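Pondness Oral History Collection
Progress report to the Wyss Fund
Mar 15, 2018
Prepared by Vinzenz Rüegg

Work since the last report has gone mainly into transcription. Of the 1,538 tapes in the collection, 1,203 now have a full transcript and a short summary. The rest are either in a typist's hands or waiting for a second listen. The hardest group is the Hullus mill interviews, which were made in the weaving room with the looms running. We have asked two former mill workers to help with names and trade terms, and their notes have been useful.

Spending is within the budget you approved. Typing costs were higher than planned in the fall because the Fakska dialect tapes take much longer per hour of sound. We covered this by putting off the purchase of new storage boxes. The boxes will come out of next year's local funds, so we are not asking for a change to the grant.
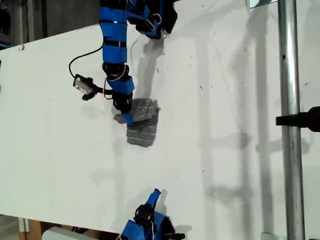

Page 4

Permissions are the slowest part of the job. Many of the people interviewed have died, and we need a signed form from a family member before a transcript can go in the public reading room. We sent a second round of letters in January. There are 70 families still to hear from. Where a letter comes back unopened, we check the church and phone listings and then try one more time. After that the transcript is marked closed and kept in the back file.

The reading room in Pondness has been open two afternoons a week. Most visitors come looking for a relative. A few teachers have asked for short extracts they can use in class, and we have put together a folder on the 1950s flood and another on farm work. Both can be copied at the desk.

One problem to report: the index cards for the Fakska series do not match the tape labels. Somebody renumbered the tapes years ago and left the cards as they were. We are correcting the cards by hand as each tape is typed.

In April we will finish the Hullus interviews and send you three sample transcripts. The next payment request will come with them, along with receipts for typing and postage.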